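The Cirora two-arm folding bench, seen at the Flasdale open day
Reviewed 16/04/2023

I have been meaning to write about the Cirora for a good while, having read the brochure so often that the staple came out, and I finally got my chance when Flasdale opened its workshop to the likes of us (small laundries, a hotel or two, a very patient lady from a school uniform shop). I went along with low hopes and a flask of tea, and I came home with a notebook full of scribbles, so please bear with me if this runs on a bit.

First things first, it is a bench and not a cabinet. You stand right beside it, you can lean over and have a proper look, and the people from Flasdale were happy for us to do so as long as we kept our sleeves out of the way. I liked that very much. At the last show I went to, the folding machine was behind smoked plastic and you had to take the salesman's word for everything.

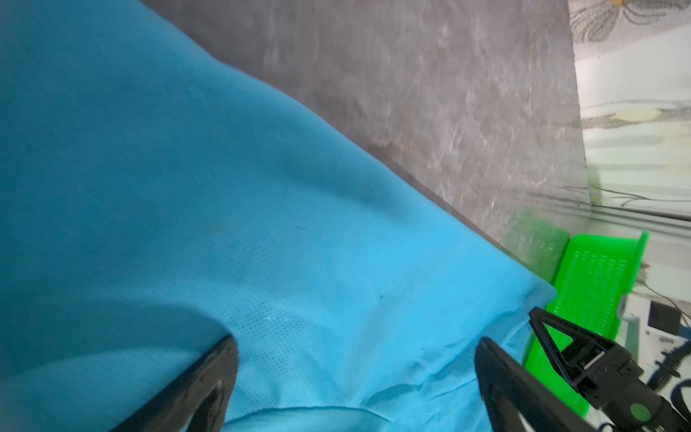

What I wanted to know above all was how it copes with soft, thin stuff. Towels are easy, or at least easier, because a towel has some body to it. Sports tops and light shirts slither about, and they are most of what comes through my door from October onwards when the clubs are in full swing. So I planted myself by the bench and stayed there through 4 folds, which was probably more than my share of the front row!

The fingers are plain black things, and they are smaller than I had pictured from the brochure. They come in low and take hold near an edge, one arm on either side of the garment, and the movement is slow. I'll say that again for anyone picturing a blur of activity: it is slow. My sister-in-law could do five shirts while it was thinking over the first sleeve, and she would be talking the whole time. Still, it was gentle, and I didn't hear anything tear or snag. I rather warmed to the way it would stop above the cloth for a moment before going in, like somebody choosing a biscuit.

The setting-up is less charming. We were told it takes 13 steps to get both arms ready in the morning, and the sheet of instructions was pinned up for us to read. Some of it I could follow and some of it I could not. The bench also wants a fair bit of elbow room, with the arms and their rail along one side, and my back room would need a good clear-out first.

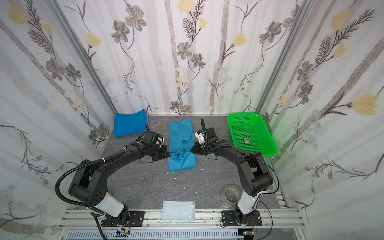 Wiroj Nilsuwan thought I was being too kind about the speed. He said over the tea urn that a folding bench has to earn its floor space like anything else, that he wouldn't look at one until it could manage a full basket without a person standing by, and that he'd sooner spend the money on a second dryer. I wrote it down because I expect plenty of readers will feel the same.

My own view is a little softer. I had seen the Grorkden the year before, which is quicker, but it wants every item fed in flat and facing the same way, and by the time you've done that you may as well fold it yourself. The Cirora let the cloth lie in a bit of a heap and got on with it. The folds I watched were not shop-window folds, mind you. One had a hem that wandered, and another came out longer than I'd like for a shelf.

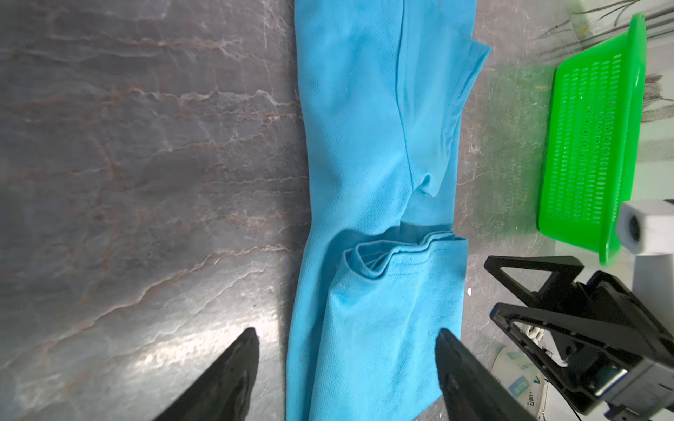

Price was the part where everybody went quiet. Flasdale would not give a figure for buying outright, though they did mention a trial through Henao, who would bring the bench to you, set it up and take it away again. The deposit is 1,000 pounds, and you get it back if the thing goes home in one piece. I asked whether that covered a cup of coffee tipped over the rail and got a very polite smile.

Would I have one? For a busy laundry today, no, I don't think so. For a training college, or someone who likes to get in early and doesn't mind fiddling, I'd say go and see it, and take along an awkward garment of your own and ask nicely whether they'll try it. I'm putting my name down for the next open day, and I shall be bringing a fitted sheet.

Four stars for gentleness, two for speed, and a big thank you to whoever made the ginger cake.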